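Two grippers, one arm, and a very long March

I have been promising a gripper post for ages, and I finally have enough hours on both of them to say something useful. Short version: I love them both, for different reasons, and I have now spent more evenings watching plastic fingers close on household stuff than I'd like to admit to my family.

The arm is the same Cirari I wrote about over the winter. I kept everything else the same too: same wrist camera, same controller, same picking spot, same slow approach speed. The only thing that changed was what was bolted on the end. The first gripper is the Enine, a plain parallel one with flat pads. The second is the Ogilvie, which has two glossy black fingers that lean in from the sides and have rounded tips.

Mounting

The Enine went on in one go. Four screws, one cable, done before dinner. The Ogilvie needed an adapter plate, and I put that plate on a quarter turn off and then wondered for most of an evening why the arm kept reaching for things sideways. (Check the little notch! It's there for you!) Once it was on right, it was rock solid. Neither one has worked loose, and I did go back and check them with a wrench.

Camera view

I didn't think I would care about this as much as I do. The wrist camera sits low and looks along the fingers, so the shape of the gripper decides how much you get to see. With the Enine, the pads are wide and block a good part of the view right when you want it most, in the last inch before contact. The Ogilvie fingers come up from the bottom corners and leave the middle open. You can watch the object come in between them, and if it's drifting to one side you know in time to fix it.

The downside is glare. Shiny black fingers under ceiling lights gives you bright streaks all along the fingers, and my simple edge detector loved those streaks. It was sure they were objects. I ended up masking out the finger area in software, which took ten lines of code and cost me nothing in the middle of the view. Matte tape would probably work too, but I like being able to see when the tips get scuffed.

The actual test

I ran 99 picks with each gripper, so 198 in all, on the same mix of things from the kitchen and the workbench. Boxes, a sponge, a roll of tape, bottles, a screwdriver, a sock. I wanted stuff I'd really ask an arm to hand me.

On boxes, the Enine is wonderful. Flat pads on flat sides, no fuss, and it sets them down square every time. I stopped watching after a while and just listened for the click.

On anything round it's a different story. The Enine touches a cylinder along a thin line on each side, and if the pads aren't lined up with it, the thing turns in the grip on the way up. The Ogilvie was much calmer there. I could be sloppy with the approach and still get a hold I trusted. It was clumsier with thin things, though - the screwdriver took a lot of patience, and the sock was a comedy with both.

Controller settings

Both grippers run off my Kotico board, and I'm still very happy with it. The force setting has no units, just a number, so you have to find your own feel for it. I settled on 3000 for most things with the Ogilvie and went lower for anything soft. The Enine wanted nearly the same value, which surprised me. Brayden Gauthier left a comment on my last post suggesting I close in two stages, fast until contact and then slow to the final force, and wow, yes, do that. It made both grippers better right away. Thank you, Brayden!

I took the next one with the wrist camera while the Ogilvie had hold of a big pale cylinder, with the fingers pressed in on both sides. Look at how much of the object you still get between them, and look at those highlights. 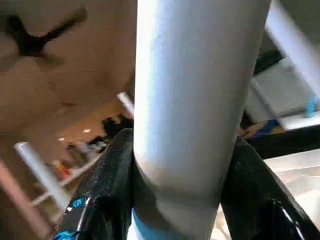

What's next

I'm leaving the Ogilvie on for now, mostly for the view. I want to redo the thin object picks with softer tips, and I have some rubber sheet to cut up for that. I'd also like to try moving the camera a little higher on the wrist to see if the Enine pads stop getting in the way. If you've run either of these on a different arm, leave a comment and tell me what force value you ended up with.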